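Search this repository Go Clear

# bikenbridge-snack-table

Data card and readme in one, because I only have time to write one of them. Ask Mererid Morgan if something is missing, or Fouad Awwad for anything to do with the labels.

Short version: clips of ordinary table things being picked up, moved and put down again. Snack bags mostly, then plates, flasks, phones. 222 clips, each with one line of text saying what was moved and where it ended up.
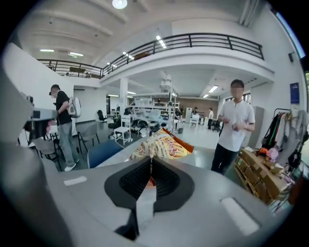
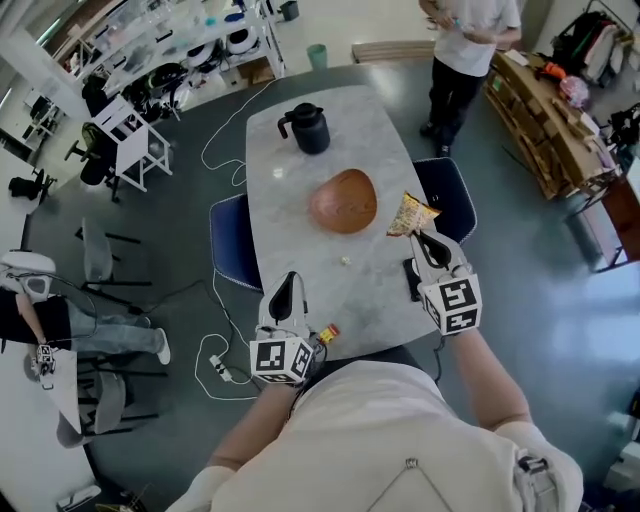 ## What's in it

- `clips/` – 222 of them, numbered from 001, no gaps
- `notes/` – one text file per clip, same number
- `items.csv` – every object we used, with our name for it
- `skip.txt` – clips to leave out, see further down

Longest clip is 92 seconds. Most are a lot shorter.

## The things

Snack bags. The main subject. Crisp bags, unopened unless the note says otherwise. They crinkle, they change shape between one clip and the next, and the print folds over on itself. So `bag_shape` is only a rough word: flat, puffed or squashed. Don't build anything clever on it.

Plates. Always "plate" in the notes, even the ones with a bit of a lip. We argued over dish and plate for a whole afternoon and plate won.

Flasks and jugs. Anything with a lid and a handle is `flask`. Handle side is given as left or right from where the person moving things is standing. Fouad redid these in July so older copies have them the wrong way round.

Phones. If a phone is on the table and nobody touches it, it's listed under `also_there`. Same for crumbs, wrappers, bits of tape.

Chairs are not items. They get moved between clips and we didnt write down where to.

## Tasks

1. bag to plate
2. bag off plate, back to table edge
3. bag handed to the other hand
4. plate moved, bag stays where it is
5. clear the table

Number 5 is the messy one. "Clear" means everything on the list for that clip goes to one side, it doesn't mean a bare table. Crumbs don't count. The phone counts only if it's named in the note.

## Notes format

One line, plain words, past tense. Like so:

 yellow bag, table edge to plate, right hand

Left and right are the mover's own. If a bag was dropped and picked up again the line ends with `again`. Spelling is British (grey, colour) and so are the object names – search for "crisps" not "chips".

## Known problems

- 112 notes were typed up by Mererid, the rest by Fouad. Mererid says "side", Fouad says "edge". Same thing.
- Some bags look nearly the same from behind. Where we couldn't tell, name is `bag_unsure`.
- People walk past in the background. Not labelled, not going to be.
- Cables on the floor, ditto.
- A few plates got swaped halfway through task 4. Those are in `skip.txt`.

## Using it

Read `skip.txt` first. Then `items.csv`. Names in the notes match the first column exactly, lower case, no plurals.

The Geerts folder is a seperate set with cups only, don't merge the two, the numbering clashes. Cisitz has the full-size files, up to 2,000 stills on top of the clips, ask before copying the lot.

## To do

- one word for side/edge
- recheck handles in task 5
- move the old Bendier list out of `notes/`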